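Thevar Screen Credits: data card

Version 2, released 18 April 2024
Maintained by Narendra Bhatt and Kusum Nishad

Summary

Thevar Screen Credits is a table of television acting credits compiled from closing titles. It covers 449 performers who appeared in 86 scripted series, mostly regional productions that had short runs and were never properly indexed. Each row is one performer in one role in one series. A performer who played two roles in the same series has two rows.

Where the data comes from

The first version was typed by hand from recordings held at the Utdale archive. Mohit Nigam transcribed the titles and Kiran Dixit checked them against printed program listings. For the current version we added the Wirusgate serials, which had been left out because the reels were not labeled by episode.

Names are given as they appeared on screen. If the spelling changed between seasons, the earliest spelling is in credited_name and the others are in alt_names, separated by semicolons. We did not correct spellings that look wrong. 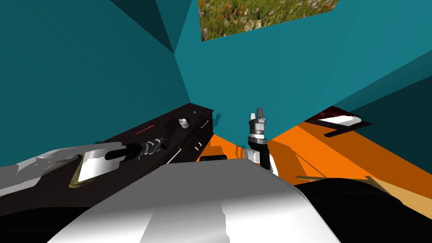 Fields

performer_id: integer, stable between versions
credited_name: text
alt_names: text, may be empty
series_title: text, in the original language
role_name: text, empty if the credit gives no role
first_episode, last_episode: integers, season and episode combined (season times 1000 plus episode)
billing: main, recurring, guest or unknown
source: reel, listing or both

The file is UTF-8 and comma separated, with a header row. Empty values are empty strings. Do not read the episode fields as plain counts.

What is not included

There is no information about performers' private lives, legal matters, religion, health or family. Dates of birth were in an early draft and have been removed. Voice roles and stunt work are left out unless the person also had an on-screen part. Child performers are listed only under their role name.

Known problems

Billing is unreliable for the Vendholm series, where the order of names changed from week to week. Some guest parts are missing because the titles were cut short in the recording. Two performers with the same name may share an ID. Santosh Bajpai separated the cases he could confirm in October, and the rest are listed in shared_ids.csv.

Corrections

Send the performer_id, the field and a source we can check. Requests from performers to have a row removed are handled first and need no source. Removed IDs are not used again.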